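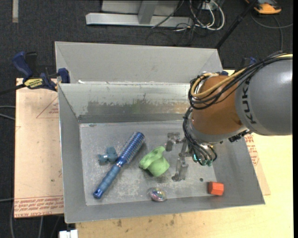

Ticket: Arm drifts when the lead-through button is released, demonstrations fail replay
Opened by: Amancay Sosa
Site: Ratville, bin cell
Status: Resolved, watching
Opened: June 2020

First message

Hi all, and thank you in advance, because I know this is the third ticket from me this season and you have all been very kind about the other two!

We are teaching the KUKA to pick mixed items out of the metal bin. The person teaching holds the wrist, squeezes the enable button, walks the gripper down to the item (hairbrush, the green cup-like thing, the shiny ball, whatever is next on the list), closes the fingers and lifts. Then we play it back. Up to last week this went nicely. Now, whenever I let go of the button near the bottom of the bin, the arm settles toward the floor before it holds. It's a small drop, 2 mm or so by the position log, but down there it is enough to press the fingertips into the metal, and the playback stops with a contact fault.

What I have tried so far:
Restarted the controller and the Loteck recorder, in that order and then the other way round. No change.
Taught the same pick by remote control from the desk with the Hyun handset. No drop at all. Lovely smooth playback.
Taught by hand above the rim, nowhere near the floor. Still drops, but nothing to hit, so it replays fine.
Checked the clamp on the rear left corner of the bin. Tight.

So it looks like a hand-guiding thing only. I would happily use the handset for everything, but the hairbrush really wants a twist of the wrist that I just can't get from the desk, at least not with my thumbs.

Reply from Cundasia support

Hello Amancay, no trouble at all, and thanks for trying both ways before writing. That saved us a day.

A drop on release in hand guiding, with none in remote control, usually means the tool weight in the guiding profile is wrong. The two modes keep separate profiles on your version. Could you open the guiding profile and read me the tool mass? Please also look at how the cables sit over the wrist, and let me know if they have been moved or added to.

Reply from Amancay

Oh dear. The guiding profile says 600 grams, and that is the old gripper. We changed it in February and I clearly only updated the one profile. The remote one has the right number in it.

The cables did change too. There is the black bunch looping over the orange part of the wrist, and the yellow one went in alongside it when we changed the gripper. I hadn't thought of them as weighing anything, but I suppose they do!

Reply from Cundasia support

They do, a little. Please run the load identification with all the cables on, just as you use them, and with the fingers empty. Lift the arm well clear of the bin first, as it swings the wrist quite a bit. Save the result to both profiles. Then set the release delay to 30 ms and try one pick by hand.

Reply from Amancay

Done, and what a difference. The arm stays put when I let go. I taught the hairbrush twice by hand, twist and all, and both played back without a fault. The shiny ball still rolls away from the fingers if I come in too low, but that is my teaching and I will practice.

One question: I have 40 recordings from before the fix. Keep or bin?

Reply from Cundasia support

Keep any that you taught with the handset. For the hand-taught ones, look at the height trace where the button is released, and if you see the little step down, please teach those again. Trimming the step out tends to leave a jerk in the motion.

I'll leave the ticket on watch for now. Write back here if the drop returns, and do send the position log with it.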